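How to Smooth Out Crumpled Paper and Put It to Good Use Again

If you are anything like me, you have at least one drawer in the house that eats paper. Mine is the one under the phone, and every October when I clean it out I find a child's drawing, a recipe card and a couple of letters that have been squashed into something resembling a cabbage. For years I threw them out or stuck them under a dictionary and forgot about them. These days I flatten them properly, and I'd love for you to try it too, because it's a very pleasant way to spend part of a rainy afternoon (and the paper comes out so much nicer than you'd expect!).

What you'll need

A clean, flat table
A spray bottle with plain water
Two plain cotton dish towels, no terry cloth
White blotting paper or plain paper towels without a pattern
An iron
A few heavy books

I keep all of my bits in an old Kitstead sewing box, but a shoebox does the job just as well.

Before you start

Have a good look at what's on the paper. Pencil, ballpoint and laser printing usually hold up fine to a little dampness. Fountain pen, watercolor, felt-tip and most inkjet printing can run, so for those please skip the water altogether and go straight to the books. Shiny receipts should never meet an iron, as they turn black in the heat. I learned that with the receipt for our washing machine, and the store in Rurham was very nice about it. Anything old or precious belongs with a paper conservator, and I wouldn't touch it at home at all.

Step 1. Open it up slowly. Lay the ball on the table and work from the outside in, easing one fold at a time with your fingertips. Don't tug at the corners! A tear nearly always starts there, and creased paper is weaker than it looks.

Step 2. Smooth it by hand. Turn the sheet face down and stroke from the middle toward the edges with the side of your hand. Then turn it over and do the same again.

Step 3. Dampen the towel. Spray one of the dish towels lightly, so that it feels cool but leaves no wet mark on your palm. The water goes on the towel and never straight onto the paper.

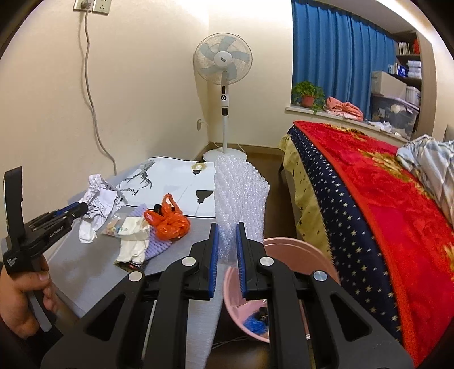 Can I use the steam setting and skip the damp towel?
I'd leave the steam off. It comes out in bursts and tends to leave the sheet wavy, while a damp towel spreads the moisture evenly over the whole page.

Step 4. Iron it. Put the dry towel on the table, the paper on top of that, and the damp towel over everything. Set the iron to low and press for a few seconds at a time, lifting between spots so you don't drag new wrinkles in. Peek often. If the paper starts to curl, turn it over and press the other side.

Step 5. Let it rest under weight. Slip the warm sheet between two pieces of blotting paper, stack the books on top and leave it for 16 hours. I usually do this after supper and try very hard not to look until the next day.

A few faint lines will probably stay behind, especially in thick paper. I've grown fond of them. Sheets that are too far gone for letters make lovely gift tags or drawer liners, and they take paint beautifully.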